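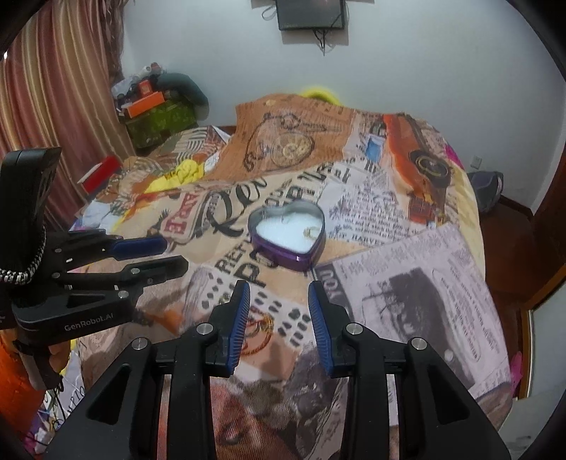 Berenice Rosales
Spare Room Study, Jalness
2 Jan 2022

Figure 1. Bedspread printed with newspaper clippings, cursive script and sepia images.

3. What people keep the spare room for

3.1 Getting people to talk about it

I'll start with the question that caused me the most grief. The survey form asked, "Do you have a spare room?" and I was quite pleased with how plain it was. Then the forms started coming back with writing up the margins. Is it spare if the dog sleeps in it? Is it spare if my son moved out but all his stuff didn't? One woman crossed out "spare" and wrote "Mum's", and her mother had died years before. I'd piloted the form on my own street and none of this had come up, which probably says something about my street.

We posted the form to 763 households in Jalness and 603 sent it back, a far better return than I had any right to expect (I put it down to the stamped envelope and a wet month). Of the people who ticked the box saying they'd be happy to have a chat, I interviewed 86, nearly always at their own kitchen table. I asked to see the room at the end of the interview, not at the start. In March I'd tried it the other way round, and people spent the whole hour apologising for the mess instead of telling me anything.

The houses themselves matter a bit. Most of Jalness went up in two bursts, and the older places along Aguirre Street have a front bedroom that opens straight off the hall. The newer ones on the Flondia estate put the smallest bedroom at the back, next to the laundry. I'd expected the age of the people to be the big divider and it wasn't much of one. Where the room sat in the house came up over and over. A front room gets tidied because visitors walk past it. A back room next to the laundry fills up with laundry.

3.2 The guest who might come

The commonest answer by a long way was guests. People said it straight off, before I'd finished asking. When I followed up with who the last guest had been, there was often a long pause, and then somebody would call out to somebody else in the lounge room to settle it. Was it Trish? No, Trish stayed at the motel.

I don't want to be smug about this. It would be easy to write it up as people kidding themselves, and an earlier draft of this section pretty much did. But the longer I listened the more it seemed to me that "guests" was a fair description of what the room was doing even when it stood unused for a year. Having a bed ready meant you could say "come and stay" on the phone and mean it. Several people told me they'd said exactly that to a brother or a daughter and had been glad to be able to say it, and the brother or daughter hadn't come, and that was all right too. I've called this the standing offer in what follows. I'm not in love with the term – if a reader has a better one I'd like to hear it.

The standing offer has upkeep. Sheets get changed that haven't been slept in. Windows get opened. One retired bus driver went in each evening to switch the lamp on and went back later to switch it off, and said it was for the look of the house from the road.

3.3 The good cover and the other cover

I hadn't planned to ask about bedding at all. It came in sideways, because when I did finally get shown the room, the cover on the bed was the first thing people talked about, and they'd usually tell me where it came from and why it wasn't on their own bed. So I added a question after the first 20 interviews, and I should be upfront that the early ones are thinner on this point.

What I heard fell into a rough pattern. The main bedroom got something plain, bought recently, often after some negotiation. The other room got whatever had lost that negotiation. Novelty prints did especially well there: maps, lighthouses, Paris, old newspapers. Figure 1 gives an idea of the newsprint sort, with its blocks of type, its handwriting, a pocket watch and an orange classic car. People talked about covers like these with a lot of affection. "I always liked it, he never did" was the general drift. A print that would be too much every night was reckoned to be fun for a weekend.

Bilta, the homewares shop on the main street, came into a good many of these stories, usually at sale time. Nobody claimed to have paid full price. I did wonder whether the bargain was part of what made it a spare-room cover, as though the room had its own smaller budget that nobody had ever sat down and set. I asked a few couples about that directly and got blank looks, so I'll leave it as a hunch.

There were exceptions, and I liked them best. Some households did the complete opposite and kept the finest thing they owned in the room hardly anyone slept in. Quilts made by a grandmother, mostly. The reasoning was that it would last longer there, and it would, though one man pointed out that he'd only seen his grandmother's quilt twice since Easter and it was down the hall from him.

3.4 When the room stops being spare

The last group is harder to write about. For some people the room had a name attached, and the name wasn't a guest's. A grown child's room kept its posters. A husband who snored had moved across the hall for a week and stayed on there, and the couple still called it the spare room in front of me, then caught each other's eye.

I've counted these households with the rest in the tables, since they ticked the same box. I'm no longer sure that was right. The form gave them no other box to tick, and the margins were where they told me so. If I ran it again I'd drop "spare" altogether and ask people to write down what they call each room and who slept in it last. It'd be a pig to code. It would also have saved me a good deal of guessing about the small back bedrooms at Flondia, where "office", "junk room" and "the baby's room" were sometimes given for the same door by two people in the same house.

Section 4 takes up the question of storage, which I've been putting off.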